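Litter pickup demos -- how messy do you make the floor?

pondhopper
Posted Thursday, 19:42

Right, so I've got as far as 62 episodes of the bedroom tidy-up task and I'm already second-guessing the layout. Two arms, head camera, bin on the carpet in the gap between the bed and the sofa. I chuck a few wrappers down, teleoperate until they're all in, reset, go again. Aiming for 400 before I train anything. Do you lot scatter the rubbish at random or work from a list of positions?

Typical start of a run:

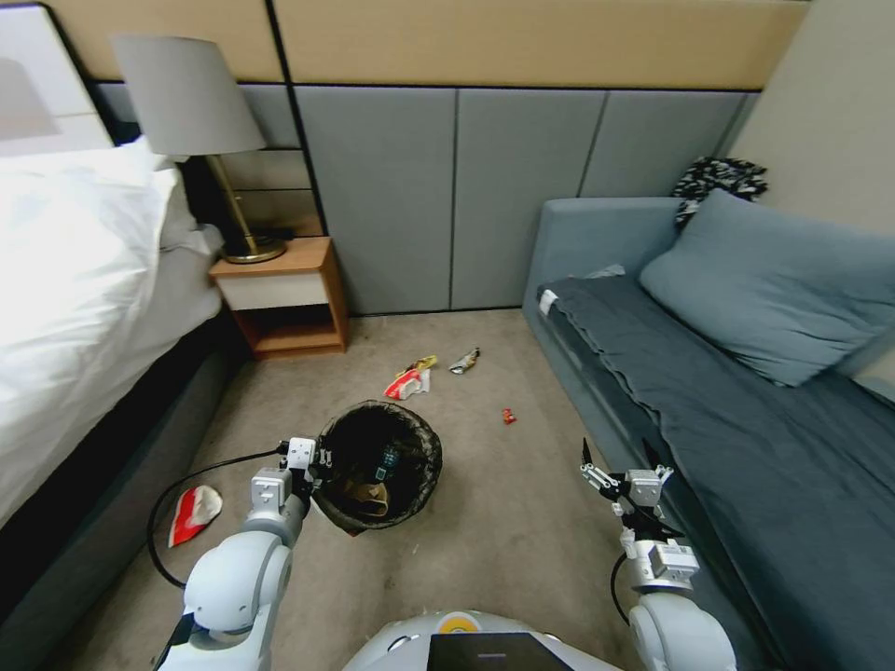

Bin between the arms, four bits still on the carpet. The tiny red one by the sofa is the pig.

Crisp packets are lovely, you can grab them anywhere. It's the little foil twists that take me three goes, and I never know whether to keep those runs or bin them (sorry).

gantry_gaz
Posted Thursday, 20:05

List of positions, every time. I did it "at random" in 2023 and when I plotted it I'd dropped nearly everything in the same patch, just where my hand liked to throw. Kobzar has a script that spits out a layout per episode, worth nicking.

mossbank
Posted Thursday, 20:31

Don't agree with Gaz at all. Real litter lands where people throw it! Chuck it, but move the bin and the lamp about. And keep the fumbled grasps so long as you recover in the end. My Ponden set was all perfect runs and the policy just froze the first time it missed.

gantry_gaz
Posted Thursday, 20:38

Keep recoveries, yes, fine. Keep three in a row of you poking at foil and it'll learn to poke at foil.

Ristutix_user
Posted Thursday, 21:14

Is that cable always looped on the floor on the left? I'd clip it up before you go any further, or it's in every single episode and then one day it isn't.

pondhopper
Posted Thursday, 21:50

Oh blast, hadn't thought of the cable. I'll tie it back tomorrow and tag the first 62 separately -- Cluvuveck lets you filter by tag so they're not wasted. Going to do half from a list and half chucked, and drop anything with more than 2 misses on the same item.

mossbank
Posted Thursday, 22:03

Half and half is fair. Post the numbers when you've trained it?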